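Vonmont Door Episodes (simulated), known fault in the contact data

Contents: 1,908 episodes of a two-finger gripper opening lever-handle doors, rendered in the Adance simulator at 24 frames per second. Of these, 1,750 are safe to train on.

What went wrong: the remaining episodes were made after a change to the handle's collision shape. The shape stopped short of the visible backplate, so the fingers could close through the metal with no contact force logged. The force limit never tripped, and the success flag was still set. Jhonatan Ríos found it in February while replaying failures — the arm was pushing at the full limit against the door panel.

Status: affected episodes are kept in the folder "quarantine". Do not use them to set force limits on a real arm. The rebuilt handle is being checked in batches of 10.

Reports go to the Hindeck tracker, under "door contact". 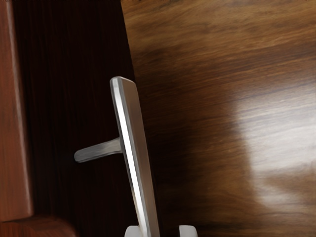
Jhosep Lozano: We trained on the full set before the split, and the policy pressed too hard on our test door. Retraining without the quarantine folder brought the force back under the limit.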